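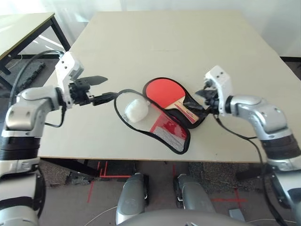 Forum > Loisirs et sport > Tennis de table > Entretien du matériel

Housse de raquette, comment vous rangez la vôtre ?

Bonjour, reprise du ping en loisir, tous les vendredi soir. J'ai une housse en forme de raquette, rouge et noire, avec filet. Je fourre tout dedans en vrac, raquette, chiffon, clés du vestiaire. Résultat des petites marques sur la plaque rouge. Vous mettez quoi dedans, et dans quel sens la raquette ? Merci d'avance

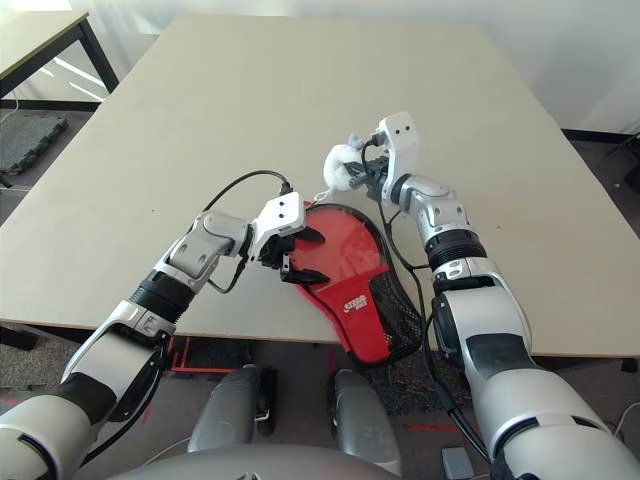
Réponses

Waltraud Stöcker
Jamais les clés avec la raquette !! Poche à part ou sac de sport. Moi je fais comme ça :
– housse ouverte bien à plat sur la table
– coup d'éponge humide sur la plaque, 5 minutes à l'air
– tout ce qui traîne on le sort, peluche, boule de coton, chiffon
– raquette posée, on ferme sans forcer
Le manche peut dépasser, ça dépend des modèles. Pour les marques trop tard, mais si c'est léger ça se sent pas au jeu.

pongiste742
+1 pour les clés. Perso film protecteur sur la plaque et basta. Pas dans le coffre en été par contre, la colle aime pas.

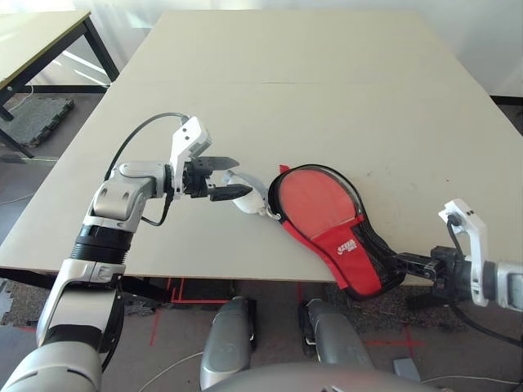
Autres réponses

Itari
j'ai payé la mienne 15 euros, j'y met tout et ca tient depuis 3 ans – faut pas se prendre la tete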